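# Questions about the Chinese spec sheets

Welcome, and thank you for stopping by before calling! Chih-ming Yuen and the rest of us in the Pivmont paperwork room love a good spec sheet, but we get the same handful of questions every March when the new binders go out, so we've gathered our answers in one place.

**Why is my sheet in Chinese when the rest of the binder is in English?**

We file each sheet the way it came to us. Our English notes go in the pocket behind it, on the yellow paper. If your pocket is empty, write to us and we'll send the notes again — they do have a way of wandering off when a binder gets passed around the shop.

**I don't read Chinese at all. Where do I start?**

Start with the heading bar. The word you want is 参数, which means "parameters," and on most sheets it sits over the column of values. The labels run down the left side and each value sits on the same line as its label, so if you lay a ruler under a row you can work across it quite comfortably. Numbers and units are usually in the form you already know: mm for lengths, kg for weight, m/s for speed, V and Ah for batteries.

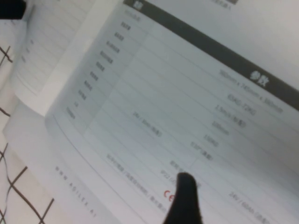

*A typical parameters page, with the gray labels on the left and the values on the right.*

**There are two or three characters in parentheses after some of the numbers. Do I need to worry about them?**

Please do look at those, because they change what the number is telling you! The ones we're asked about most are these:

- 标配 means standard, so it comes with the basic version.
- 选配 means optional, so it has to be ordered.
- 满载 means fully loaded. An angle or a speed marked this way was given for the heaviest load, and you may see a different figure elsewhere for an empty one.

**My sheet lists two batteries. Which one do I have?**

Check the parentheses first. When one line says 标配 and another says 选配, you're looking at the standard battery and the optional one, and the sheet can't tell you which was ordered for you. Go by the label on the battery itself. A higher Ah number at the same voltage means more capacity, and we'd ask you not to swap one for the other on the strength of the sheet alone.

**What's the difference between the weight and the load?**

We've all mixed these up at least once. Weight is what the thing weighs by itself, and load is what it's rated to carry. On the page shown in this FAQ, the load line is the one that says 150KG. Weight is sometimes given as a range, which is common where there are different versions of the same product.

**What does IP22 mean?**

It's a protection rating, and the two digits are read separately. The first 2 covers solid things about the size of a finger getting inside. The second covers dripping water with the housing tilted up to 15 degrees. It's a fairly modest rating, so please don't take it as permission to hose anything down.

**Can you translate a sheet that isn't in your binders?**

Very often, yes. We've worked through 62 of them so far, including the whole Prinden set and most of Stakurik. A single page usually takes us 2 working days. The Chiriac sheets are slower, as the small labels come out faint on our copies and Chih-ming likes to go back to the supplier before guessing at a character. We'd much rather leave a blank on the yellow page than fill it in wrong.

**How should I send you a page?**

Lay it flat and scan it at 400 dpi if your scanner will go that high. Include the back, even if it looks blank, and tell us which lines you need first. The desk opens at 9 every morning except Sunday.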